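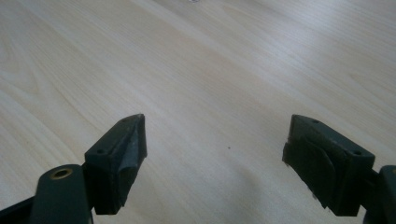

Has anyone here kept a pale timber table looking decent for more than a year or two? I bought a secondhand one from a fellow in Lorville back in January and I'm rather fond of it, but I can't make up my mind about the finish. The grain has soft long lines running on the diagonal, and the colour wanders from creamy white to light tan with the odd faint honey streak, and I'd hate to turn the whole thing orange. Where the light hits it, it goes almost white and a bit hazy, and I can't tell if that's glare or old wax. The seller thought it had been oiled once – he wasn't sure with what. My wife says leave it alone. My wife is usually right, but I've already bought the sandpaper, so I'd love to hear what you all reckon.
Faraji_Kombo

RE: Pale table, oil or leave it?
Posted by AkselHviid
Lovely bit of grain, Faraji. I grew up in a house where every table was scrubbed with soap flakes and never saw a drop of oil, and my mum's is still pale after all these years. Mix the flakes in warm water, wipe on, wipe off along the grain, let it dry overnight and do it again. It smells wonderful too! Test it underneath first, though, in case there's some old finish still on there.

RE: Pale table, oil or leave it?
Posted by shuzhen.lu
I'm going to disagree with Aksel, and I say this with affection, as his advice on my chairs was spot on. Soap is fine if you don't mind doing it every few weeks, but with kids and curry in the house you'll have yellow rings by the weekend. I'd use a matte water-based varnish, 3 thin coats, with a light rub using 300 grit in between. Mine has been through four birthdays and a leaking pot plant and the colour has hardly shifted.

RE: Pale table, oil or leave it?
Posted by AkselHviid
Fair enough about the curry. But once you've varnished it you're stuck with it, and patching a scratch in varnish is a miserable job. With soap you just wash the spot again. We may have to agree to differ, Shuzhen.

RE: Pale table, oil or leave it?
Posted by Sang-wook J
Before anybody sands anything, please check it isn't veneer! Look at the end and see whether the grain lines carry over from the top. I went through a beautiful old sideboard with 60 grit in one afternoon and I still feel sick thinking about it.

RE: Pale table, oil or leave it?
Posted by Faraji_Kombo
Thank you all, I'm putting the sandpaper back in the shed until I've had a proper look at the ends. One more of the table from above, so you can see the square shape and the carpet it has to live with, as I'm also wondering about felt pads for the legs. 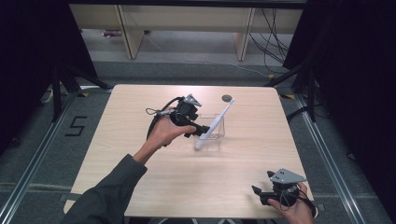

RE: Felt pads (was: Pale table, oil or leave it?)
Posted by Gil-soo Kwon
On grey carpet I wouldn't bother with felt, it only picks up fluff. Wide plastic cups under the feet will spread the weight and save you the dents. As for the finish, put me down with Aksel – I like a table I can mend on a rainy afternoon.

RE: Felt pads (was: Pale table, oil or leave it?)
Posted by shuzhen.lu
Two against one now, I see. Cups get my vote as well, but I'm not budging on the varnish. Do let us know what you find when you look at the ends, Faraji.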